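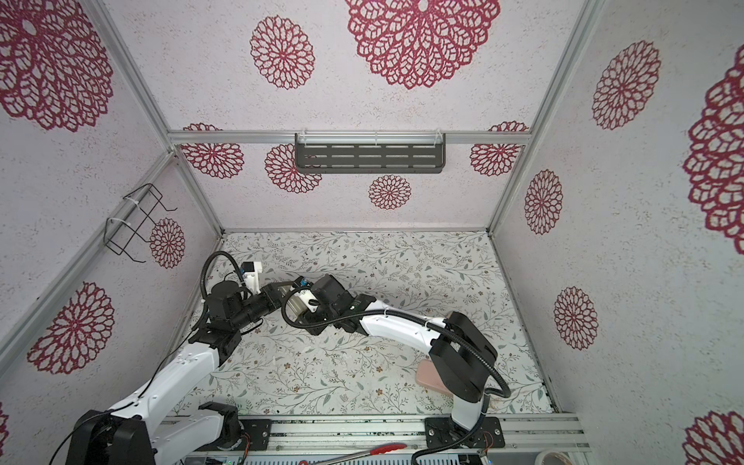 Nos preguntan si conviene conservar los restos de papel pintado que aparecen al reformar una vivienda, «aunque estén manchados y no lleguen ni a un palmo». La respuesta es afirmativa, siempre que se conozca la habitación de procedencia.

Fundación Fondadetti · 11 de enero de 2022

El Archivo Murkari de papeles pintados reúne más de 200 muestras domésticas. La mayor parte procede de donaciones particulares y carece de marca de fabricante, por lo que la datación depende del dibujo, del soporte y de las capas inferiores.

Cuando aparezcan varias capas superpuestas, se ruega no separarlas. El orden en que se pegaron es a menudo el único dato cronológico disponible – y se pierde con la primera pasada de vapor.

Para el envío: guarde el fragmento en plano, entre dos hojas de papel sin ácido. No utilice cinta adhesiva ni fundas de PVC. Anote a lápiz, en hoja aparte, la localidad y la estancia.

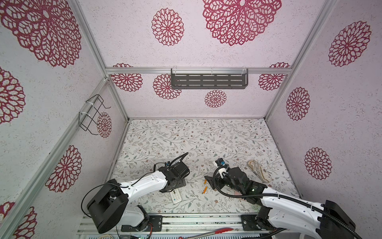

Motivos florales circulares en carmesí sobre lila; tallos y hojas menudas sobre blanco.

En noviembre se completó la catalogación del legado Adeyemi, compuesto por 36 fragmentos de dormitorio y pasillo. Predominan las rayas y los ramilletes. Las fichas pueden consultarse en la sede de Limbridge, previa solicitud.

El plazo ordinario de respuesta a los donantes es de 3 semanas. No se emiten tasaciones ni certificados de antigüedad.

Las muestras no admitidas se devuelven a su remitente, con los gastos a cargo de la Fundación.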